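Home | Talks | Notes | Archive | Contact

Speaker notes — keeping 3D scene files light
Sunday, April 23, 2023
by the Stasten workshop desk

Start fast, skip the bio. Ask who's had a scene file crash on them this month. Wait for hands.

Main point: most slow files are slow because of stuff that never shows up in the final render. Say it twice.

The Nukomstead file. Kitchen and hallway for a walkthrough. 2737 loose parts when we opened it, most not in any group. Took 60 seconds just to orbit. Client wanted changes same day. Don't tell the whole saga, they'll glaze over.

What was in there:
- door hinges with every screw modeled
- old versions of the island, hidden, never deleted
- imported chairs, each one a seperate copy

Ask: what would you cut first? Let them argue a minute.
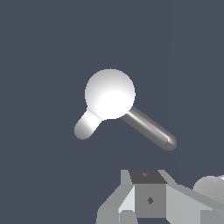

Hidden doesn't mean gone. Hidden geometry still sits in the file and still gets saved, and some exporters will pick it up anyway. Purge before you send. Then purge again after you delete the hidden stuff, as the first pass leaves the materials behind.

Components vs groups — go slow on this one. Copy a group, get a second full set of geometry to edit by hand. Copy a component, change one and they all change. In Febuary we swapped every chair in the Nukomstead file to one component. File dropped to 86 MB. Pause there.

Segments on curves. Defaults are fine for a pipe across the room, too coarse for a close-up. Turn them up only where the camera goes near. Smooth shading hides a lot on the surface but the outline still gives you away. 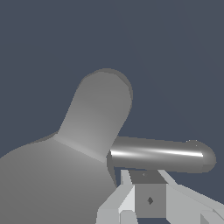 Lights and backgrounds

Drop the sky for test renders. Plain color, one light, low quality. You want to know if the shape reads, that's all. Fancy lighting hides bad modeling, then it bites you later.

Shadows off while modeling. Somebody always says they like seeing them. Fine, turn them on, look, turn them off.

Matte before gloss. Reflections eat render time and you'll change the material anyway. 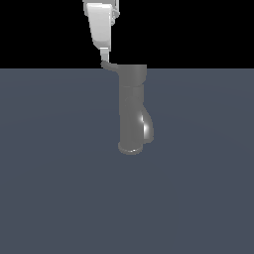
Faucet and gripper, plain black behind.

Naming. Boring but do it. Khattak sends us files with real names on every part and I can find a drawer handle in 2 seconds. Other files: Group, Group, Group, Group copy. Don't read out whose.

Tags go on groups, not on raw edges. Show the wrong way first — edges untagged, group tagged, toggle it. Then break it on purpose.

Skestum plugin, mention only if time. It flags duplicate parts. Misses mirrored ones, so check those by hand. Not selling it. 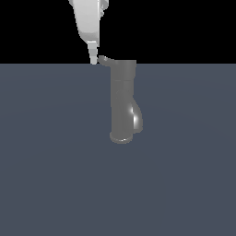 Reply from Khattak when we sent the checklist over: fine for interiors, but on big site models we split the file first and purge each piece, otherwise the purge itself hangs. Fair. Add that to the handout, under purge.

Questions. If it's quiet, ask about backup copies before purging. Save as new name FIRST, then clean. Handouts by the door, checklist on the back.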